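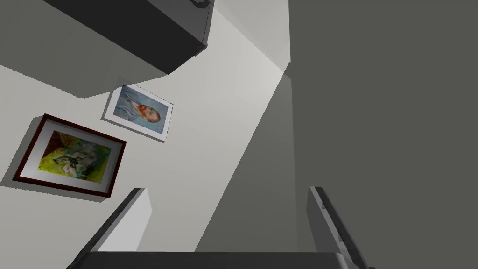
I have been trying to learn to make marmalade out of season, and before anyone writes in, yes, I know. Sevilles are a January thing and I missed them again. But I had a craving, the sort that sits in the back of your head for a fortnight, and the greengrocer in Evcombe had a tray of ordinary oranges going cheap, so off I went.

My first batch was in June and it was syrup. Lovely syrup, mind you. I had it on porridge and on yoghurt and once, late at night, on a cream cracker. But it ran off toast like rainwater off a bonnet, and by the third morning I had sticky cuffs and a bit of a grudge. The recipe came off the back of a sugar bag and was very breezy about the whole thing. "Boil until set." Right. Thanks for that.

So I did some reading. Sweet oranges are low on pectin and low on acid, and those are the two things doing the heavy lifting in a proper bitter marmalade. You can get round it with lemons, and lots of them. I used three big ones in batch two, pips and pith and all, tied up in a square of muslin that I'd boiled first (I forgot to boil it once, years ago, with some damson jelly, and the whole lot tasted of airing cupboard). The bag goes in with the peel and the water and you leave it overnight. In the morning it looks like something from a rock pool. Squeeze it anyway! All that slimy stuff is what you're after.

Cutting the peel is the bit people moan about and I rather like it. I put the radio on, I get the little knife out, the one with the chipped handle, and I'm happy for an hour. I like mine thin, but not so thin that it vanishes. My mum used to do hers in great big chunks you had to chew your way through, and she'd have called mine "hotel marmalade", which from her was not praise.

Anyway, batch two. I weighed out 800 grams of sugar, warmed it in a low oven in a roasting tin because one of the old books said to, and tipped it in once the peel was soft enough to squash between finger and thumb. Do check that properly, by the way. Once the sugar's in, the peel won't soften any more, however long you stand there hoping. I've had batches where every shred was like a toenail.
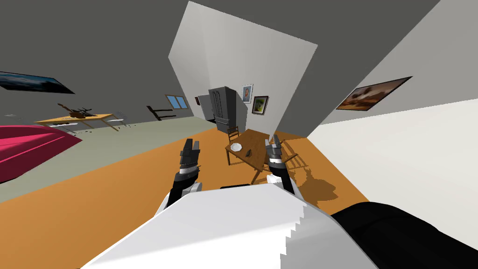
Then comes the boil, and this is where I always lose my nerve. I get to the rolling stage with everything heaving and spitting and I think, surely that's enough, and off comes the pan far too early. This time I made myself use the saucer test. Three saucers in the freezer, a blob on a cold one, wait a minute, push it with your finger. If it wrinkles you're there. The first one didn't wrinkle at all. The second one had a sort of think about it. The third one wrinkled like a forehead and I did a little dance in my slippers.

I do own a jam thermometer, a Bondoreo one that I got in a sale, and I've never made friends with it. The clip doesn't grip the side of my pan, so I end up holding it with an oven glove and getting steam up my sleeve. I went back to the saucers and put it in the drawer again with the cherry stoner and the melon baller.

Jars! I need to talk about jars. I've been saving them all year and I thought I had loads, and then I found that half the lids smelt of pickled onion. There is no getting pickled onion out of a lid. I've tried bicarb, I've tried lemon, I've tried leaving them out on the windowsill in full sun, and they still whiff. In the end I gave in and ordered a box of 28 new lids from Unasari, gold ones, and felt terribly grand. They arrived two days after I'd potted up, naturally, so batch two is wearing a mixture of odd lids and one saucer held on with a rubber band. That one's at the front of the fridge and we're eating it first.

It's a good colour, a bit paler than the winter stuff, and the set is soft but it stays where you put it. The flavour is nice. I'd say it's a little bit polite. It could do with more bitterness, and I think next time I'll put a grapefruit in, or leave more pith on. Somebody in the comments last time (you know who you are) suggested a spoonful of black treacle at the end to darken it, and I'm tempted, though I do worry about it tasting like bonfire toffee.

I took a jar to the Balogun, the café by the bridge, where they let me swap it for two cheese scones, so that's my first ever sale if you squint. They've asked for another. I've said yes, and now I'm in a mild panic about labels, as my handwriting looks like a spider has had a fright. Do I print them? Do I buy the ones with the little checked border? I spent most of an evening looking at labels online and went to bed without buying a single one.

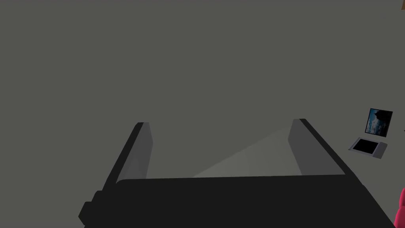
Plain grey wall, black gripper along the bottom.

A few things I've scribbled in the back of my notebook for batch three. Use the wide pan, never the tall one, as it boils down so much quicker. Let it stand for a quarter of an hour before potting so the peel doesn't all float up to the top (batch two has a layer of clear jelly at the bottom of every jar, very pretty, very annoying). Warm the jars. Put newspaper on the floor. And don't answer the phone during the boil, whoever it is.

I also want to try it with a splash of whisky. I've got the end of a bottle left over from Christmas and no one in this house drinks it. Stir it in off the heat, apparently, or you just perfume the kitchen.

If you've got a good way of getting smells out of lids, please do leave it below. And if you've done the grapefruit version, how many did you put in? I've got two sitting in the bowl and I'm itching to get going.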